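4.1 Students and the Grindard planner

Grindard was released to 461 students at Sanavham in March. It puts due dates, class hours and reminders on one phone screen. Most students opened it in the evening — usually to check the next deadline.

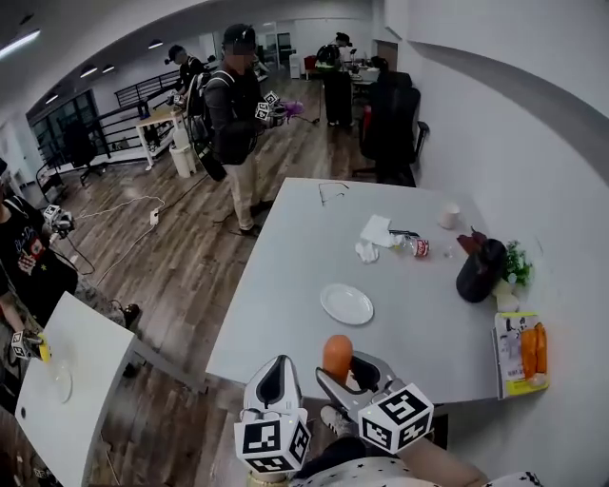 4.2 Reminders

Students could set their own reminder times, and 155 did so. The rest kept the default of 38 hours before a deadline.

Figure 2. A plate on the table, with the gripper jaw in the foreground.

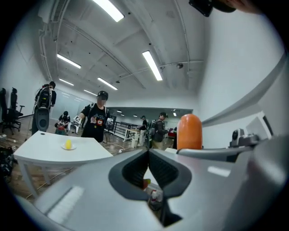
Drahomíra Vávra wrote in her survey response that the default came too early for short quizzes and too late for essays. She asked for separate settings by type of assignment — a change now planned for the next version.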